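Small tables, short cables

A round top has no back edge, so cables leave it wherever they fall. Usa Yimyam of Phuthong, who fits out shared flats, starts by clearing drinks from the powered side.
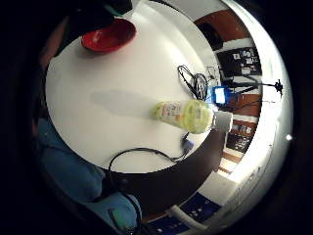

Bottle, bowl and leads on a round white top.

Her rule is 100 mm of clear surface inside the rim. Bowls can stay if they sit flat.
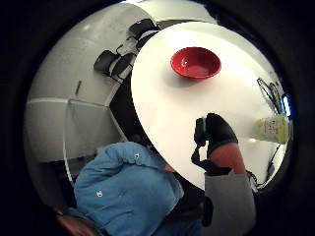 Spare length is coiled and kept near the centre. A hub goes down last, its lights facing the user.

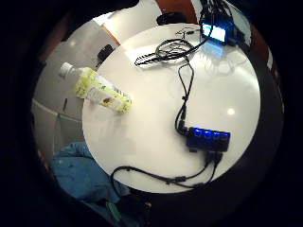 Leads over the rim need a clip below.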